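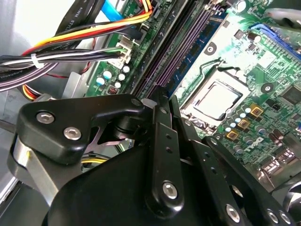 Figure 1. Inside the Dell: processor in its socket, memory slots next to it.

Bringing an old desktop back to work: memory, dust and a lot of restarting
Hardware Basics project report, Trasden Community College

1. What I wanted to do

I picked the memory project off the list mainly for the reason that I already had a slow computer to complain about. The one I ended up working on was a different slow computer, a Dell desktop the department got from Cruzado, the surplus store out by the highway. It came with no paperwork and a sticky power button. My plan was to find out how much difference more memory makes to a machine this age when you change nothing else, and to get good enough at opening a case that I could do it without the instructions propped up beside me.

I had never put in a memory module before this class. I'd watched a lot of videos (a LOT of videos) and they all make it look like snapping a lid on a lunch box. It's a bit more than that!

2. Getting inside

The side panel took me longer than the whole rest of the first session. There was a latch, and I pulled on everything except the latch. Once it was off I laid the case on its side so the motherboard faced up, and I'd recommend that to anyone. You can press straight down and you don't have to hold the case steady with your knee.

Before touching anything I unplugged the power cord, held the power button in for a few seconds and put on the wrist strap. Then I drew the board in my notebook and labeled what I could name. The processor was easy, with that big silvery heat spreader and the lever curving over it. The memory slots run right beside it. I got the inductors wrong the first time – those square gold-colored parts near the processor – and called them "little fuses" in my first draft. They help smooth out the current going to the processor. Fixed now.

3. Putting the memory in

The handbook we use in class breaks this into 11 steps. I think I could do it in five, but here's how it went in practice.

Open the latches at the ends of the slot first. Pick the module up by its edges and stay off the gold contacts. Find the notch in the bottom edge and match it to the bump in the slot, and only then start lowering it. I skipped the notch check on my first try, had the module the wrong way around, and stood there wondering why it wouldn't sit down. It can't go in backwards, so if it feels blocked, turn it around and don't lean on it.
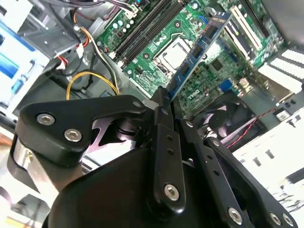

The other thing I learned is to get the whole long edge lined up with the slot before any pressure goes on. If one end drops in early, the other end rides up, and then you're pushing at an angle on a board that bends more than you'd like. Press on one end until the latch moves, then press on the other. It takes more force than I was comfortable with. My first attempt felt done and wasn't, and the computer told me so with a row of beeps and a blank screen. I took the module out, put it back in, pushed harder, and it started up fine.

4. Testing

I used Trekisex, the benchmark program on the lab computers, and ran it before and after. With the original memory the overall score was 1,691. I wrote that on the cover of my notebook and then didn't run the second test for ages because I'd forgotten to save my settings and had to set everything up again. Save your settings.

The part I cared about was regular use, so I also timed opening a browser with 21 tabs. Before the upgrade the last few tabs sat blank and the hard drive made a grinding noise the whole time. Afterward they all loaded and I could scroll in one while another was still filling in. Startup time hardly changed, which surprised me a little. I think that's the hard drive, and memory was never going to fix it.

5. Problems

Dust, mostly. I should have cleaned out the case before I started, and I did it halfway through. I also lost a case screw on the floor of the Stirkness building workshop and never found it. The panel stays on without it.

My before and after tests weren't run in the same room, either. One was in the workshop and one was upstairs where it's a good bit cooler. I don't know if that matters for the scores, but I'm putting it in.

6. If I did it again

I'd run each test three times and average them. I'd also take the modules out and swap their slots, to see if the order makes any difference – the handbook says to match them up in pairs and I took its word for it. And I'd like to try the same thing with a solid state drive in place of the old one, with startup time as the main measurement.

My notebook pages and the score printouts are stapled to the back, in order except for page 2, which has coffee on it and is in the plastic sleeve.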